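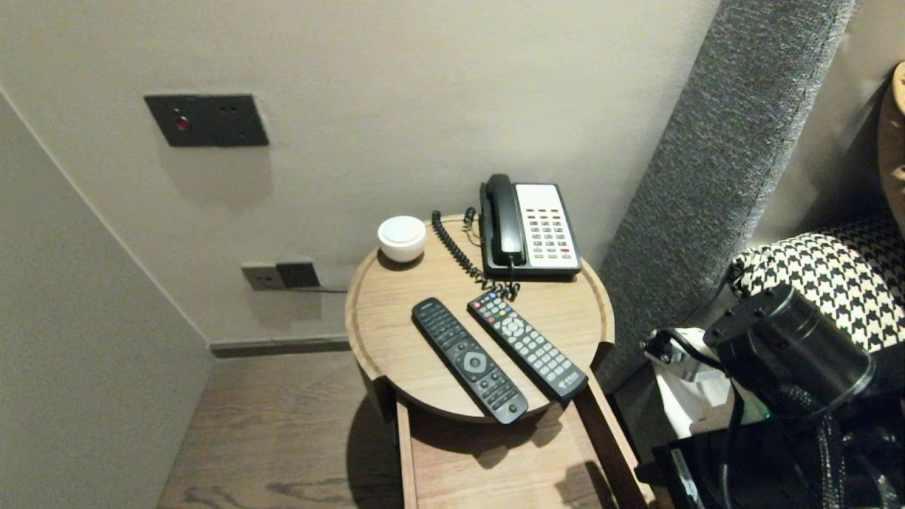
tallgrass77: So they let you stand right next to it the whole time? When I went to a robot demo at my old college we were behind a rope so far back I spent an hour looking at the back of somebody's jacket. How close is close? And is this the same Fevis open day they did last June, or a new one?

benchvise_amy: Same people, but totally different setup from last June! Last time it was the parts sorting table and that was it. This year they had a bedroom. Bed, cushions, a round side table with a landline phone and a couple of remotes on it, the works. There's a yellow line on the floor and you stand behind that, and I'd say I could have leaned over and touched the bed if I'd been a worse guest.

For anyone who skipped the first page: this is the Fevis place out in Zalport, the building past the tile warehouse. Free to get in, you just sign the sheet. Groups went through every 30 minutes and ours got the 2:00 slot, which ran way over since people kept asking things (me, it was me).

Ecaterina Anghel ran our group and she was terrific. She didn't do the big speech. She said what the job was, which was put the bed area and the side table in order, and then she stood back and let it work, and talked when something came up. At one point the arm came in over the table and just hung there for what felt like forever, and some kid asked if it was broken, and she said it was picking which remote to go for and that two black remotes lying side by side is a nasty problem. I had never once thought about that. I grab the right remote in the dark every night of my life!

oldcapacitor: I was there for the morning group and I'll be the grump. It was fun, but I'd like to know how much of it was the robot and how much was a person with a controller in the next room. I asked and got an answer I'd call "warm."

benchvise_amy: We got a straight answer in ours! She said some of the runs that day were driven by a person and some were the robot by itself, and she told us which one before each run. Ours was one of each. The driven one was smoother, no question. The one by itself was slower and had this funny habit of going back to check on things it had already done, and I liked that one more. You could see it trying.

oldcapacitor: "You could see it trying" is exactly the thing I'd warn people about. It isn't trying. It's looping.

benchvise_amy: Fine, you could see it looping. I still liked it more.

pelican_crossing: Can we not do this one again, the last thread went on for pages. Amy, what did it do about the phone? Coiled cords are my personal test for these things. I fix point of sale terminals for a living and a coiled cord will find any corner you've got and hang on to it.

benchvise_amy: Oh good question. The rule she gave was that the handset stays in the cradle and the cord gets left alone unless it's hanging off the table. In the driven run the operator went way wide around it. In the other run the fingers came down pretty near the cord and everybody in the group breathed in at once. It missed. I don't know if it missed on purpose, and I asked, and Ecaterina Anghel said she'd have to look at the log, so there's your honesty.

The part I want to talk about is the cushion, though, so let me do that properly. The bedding is white and the cushion is this black-and-white houndstooth. I figured that would be the easy item, because it's big and soft and you can't really break a cushion. Wrong! She said cloth was what had eaten most of their year. A remote is the same shape every time you come back to it. A cushion or a sheet isn't, and the pattern bends when the cloth bends, so whatever the camera learned about it a second ago is already a bit off. They've logged 4,000 practice pickups so far and she said 1,020 of those were cushions alone. I wrote that down on my hand.

So the way they go at it is to close the two fingers together first, come in low with the tip, get an edge up, and only then open and pinch. We were told to watch for that and I'm glad, because otherwise I'd have thought it was just poking at things.

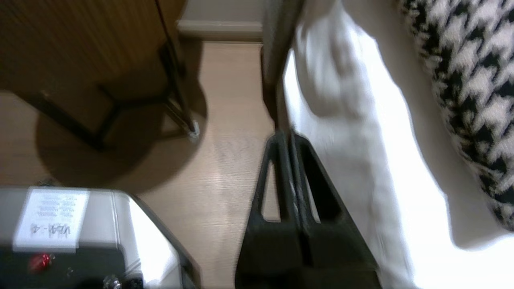 And once it had hold of an edge it didn't yank. It lifted a little, stopped, lifted a little more. My grandmother folded tablecloths like that. The first try in our run slid out of the fingers and it went right back in from the other side without any fuss, and the whole group clapped, which probably says more about us than about the robot.

tallgrass77: OK I'm sold, I'm going next time. Is it loud?

benchvise_amy: No! Quieter than my fridge. You hear a sort of whir when the arm makes a long move and that's all. The loudest thing in the room was the guy behind me eating chips.

oldcapacitor: I'll agree on the noise. I'll also agree on the cloth, since I came down hard earlier. I went in thinking the bedroom was a gimmick and that the sorting table was the real engineering. But a sorting table is a thing you design for the machine. You pick the bins, you pick the light. Nobody designs a bedside table for a machine, and somebody leaves the remotes crooked. So I see why they moved to it. My complaint is still the pace. I timed one item at 50 seconds in the morning group, and a person does it without putting down their coffee.

pelican_crossing: The pace never bothers me. My first label printer took most of a lunch break to do a roll and now the same job is done before I sit down. What does bother me is the fingers. Those wedge-shaped ones with the cutouts are great on boxy stuff, but on thin buttons? If it picks up a remote across the keypad it's going to turn something on.

benchvise_amy: They told us there's a TV code for that, haha. The remotes aren't paired with anything. But yes, somebody's teenager asked the same thing, and the answer was that they want it to grab across the narrow way, by the sides, and that it gets it right "more often than in spring." That was as much as she'd commit to.

pelican_crossing: I respect that answer.

mapleandwire: Hi all, first post here, I've been reading for a while. I was in the group right after Amy's, I think, because ours started late and people were coming out with writing on their hands. We got something different! Ours was set the task of moving the remotes only, no cushion, and then Ecaterina Anghel let the kids go in while it was switched off and mess up the table any way they liked, with the phone off limits. My daughter put one remote on top of the other like a cross. It took the top one fine. Then it looked at the bottom one for a long time and did nothing, and they called it there. She was so proud of herself. She's nine and she's told everybody at school she beat a robot.

benchvise_amy: I'm SO jealous, we didn't get to mess up the table!! Welcome, by the way.

oldcapacitor: See, that's the demo I wanted. Let the visitors set the table. Tell your daughter well done from the grump.

tallgrass77: Two practical ones before I forget. Parking? And can you take little ones, my youngest is four.

mapleandwire: Parking is on the gravel side, and go around the back of the tile warehouse, because the front gate sticks. Four is OK I'd say. There was a stroller in our group and it fit behind the line with no trouble. There's a fair bit of standing, and no chairs in the demo room, only out by the sign-in sheet.

benchvise_amy: What mapleandwire said. Also get there early if you want to stand at the foot of the bed. From the other side you mostly see the back of the arm. I swapped places halfway through and it was like a different show.

pelican_crossing: Did they say what's on for next time? If it's the bedroom again I want to bring my own phone cord.

benchvise_amy: She said bedroom again, with more stuff on the table, and possibly a drawer. I've put my email on the list and I'll post the date in this thread when it comes through. Bring the cord!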